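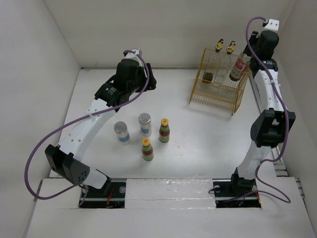 A shop owner in Belmonte wrote to us after the spring market that she'd signed up for every local program the city ever ran, and the only one that brought strangers through her door was the stamp card. I want to start with her note tonight because the stamp card is back, and it's bigger!

(Wait for people to sit. Doors stay open until 6:30.)

Quick hello. Thank you for coming out on a Tuesday, after a full day on your feet for most of you. I'll talk for a bit, then it's all questions.

What the card is
One paper card, 11 squares. A shopper gets a square stamped at each different business, any purchase, no minimum. Full card goes in the drop box at the library or at the Karninero bakery counter, and it's in the drawing for gift certificates. The certificates can only be spent at businesses on the card, so the money comes straight back to the people in this room.

Last year
2067 cards picked up, 1337 turned in full. I still love saying that number. (Pause here.) That's a lot of people walking into a place they had never tried, and plenty of them told us so on the back of the card. Read two or three of the comments if there's time. The one about the shoe repair always gets a laugh.

What's different this time
Hundilel Street is in, both sides, all the way down to the rail crossing. They asked last year and we drew the line too short. Fixed now.

Service businesses can stamp too. Haircuts, oil changes, dog grooming, tax help. If you ring it up in town, you can stamp it.

You can add your own offer, up to 2 per business, printed on the fold-out map. Keep it short. "Free coffee with a sandwich" fits. A paragraph doesn't, and I say that with affection for whoever sent me the paragraph.

What you need to do
Current business license, one-page form, form back by the end of August. Stamps and ink come from us. Please show your weekend staff where the stamp lives! Most of the complaints we got were from Saturday shoppers whose cashier had never heard of it.

The map is being printed at Jisudano, over by the old depot, so even the printing stays local.

(Hold up the sample card. Pass the stack from the left side.)

Questions I expect: home businesses (yes, with a license), food trucks (yes, if they park in town), online orders (only if picked up in person).

Forms are on the back table, pens too. Leave the pens, please.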